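The hum in older apartment buildings has a small number of common sources, and most of them turn. Circulation pumps, stairwell exhaust fans and elevator machinery produce tones between 50 and 400 hertz, a range that travels well through concrete slabs and poorly through the attention of building managers. A tenant on the fourth floor may hear a basement pump more clearly than a tenant on the first, depending on how the pipe risers are clamped.

Ieva Kuusk has measured building noise for the acoustics firm Bajwa since leaving the heating trade. Her method starts with a contact sensor taped to a riser and a second one on the bedroom wall. If both show a peak at the same frequency, the path is structural, and hanging curtains or sealing doors will do very little. If only the microphone in the room picks it up, the sound is arriving through air, usually by way of a duct.

Most of the faults she reports are in the motor or its mounting. A bearing that has lost its grease adds a rough band of noise above the main tone. A rotor slightly out of balance raises the tone itself, and the vibration increases with the square of the speed. A fan rated for a quiet hallway can become the loudest thing in the building without any visible change.
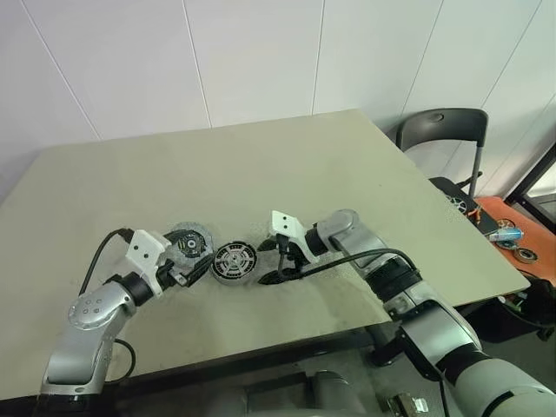 FLERKBERG, August 29, 2023

The Lonville block, built with 25 apartments on a shared hot water loop, is a typical case. Complaints began in December, after the old circulation pump was replaced with a variable-speed model. The new pump used less power and, in the pump room, was quieter than the one it replaced. Upstairs it was worse. At certain speeds it drove the riser at its natural frequency, and the pipe passed the vibration into the bedroom walls.

Radosław Kaczmarczyk, the heating engineer called in by the owners, logged pump speed against wall vibration over eight nights. The peak fell in a narrow band that the controller crossed each time demand dropped.

"The pump was within its specification the whole time," he said. "The specification doesn't include the pipe."

The repair had two parts. Kaczmarczyk programmed the controller to skip the problem band, then replaced four rigid clamps with rubber-lined ones. The bill came to $4000, most of it labor, with wall panels opened and closed on two floors.

Britmont, the town next door, now asks for a vibration reading at the nearest occupied room when a pump is replaced in a shared building. The reading is taken at low, middle and full speed. Kuusk would prefer a slow sweep through the entire range, as a resonance can sit between any two fixed test points.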